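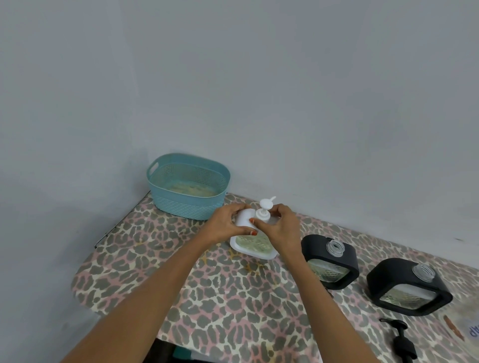
*4 min read*

# How to Refill Hand Soap From a Bulk Jug

A big jug of hand soap costs less per ounce than a row of small bottles, and it takes up one spot under the sink. The trouble is getting it into the dispensers without a mess. I refill the ones in our kitchen and both bathrooms, and this is the routine I use.

## What you need

- Liquid hand soap in a jug
- A funnel with a neck that fits your dispenser
- A small bowl
- An old towel
- Warm water
- A bottle brush, if the opening is wide enough for one

## Wash the dispenser first

Don't pour new soap on top of old. Use up what's left, or pump it into the bowl and keep it for hand-washing laundry. Take the pump out and set it aside.

Fill the container halfway with warm water, cover the opening and shake. Empty it and repeat until the water stops foaming, which can take a while. Run the brush around the inside corners if you can reach them. Square containers hold more residue than round ones.

Stand the container upside down on the towel and leave it to dry overnight. I do this part after dinner and fill everything the next morning.

## Clean the pump

Put the end of the tube in a bowl of warm water and press the pump until clear water comes out. If the nozzle is blocked, soak it for ten minutes and work a toothpick into the opening. Then lift the tube out of the water and keep pressing until it only pushes air.

Check the tube while you're at it. If it has slipped loose, push it back up into the collar. A loose tube is the usual cause of a pump that spits and stops.

## Pour

Set the container in the sink or on the towel. Put the funnel in and pour slowly, with a pause every few seconds so air can get out. Thick soap will sit in the funnel and then go down all at once. Lifting the funnel slightly helps.

Stop 2 inches below the top. The pump takes up space, and a container filled to the neck will overflow when you put it back.

Screw the pump on straight. If it goes crooked, back it off and start again - plastic threads strip easily. Press until soap comes out, then wipe down the outside.

## Foaming pumps

A foaming pump needs thin soap. Regular hand soap will clog it. Either buy a foaming refill, or mix your own with one part soap to four parts water. Add the water first, then the soap, and tip the bottle gently to mix. Make only as much as you'll use in a couple of weeks, as watered-down soap doesn't keep as well.

## Storing the jug

Wipe the threads before you put the cap back on, or it will glue itself shut. Keep the jug upright and away from the heater. I write the date I opened it on the side with a marker. The one under our sink now says November, and it has enough left for one more round.

*Katia Monti*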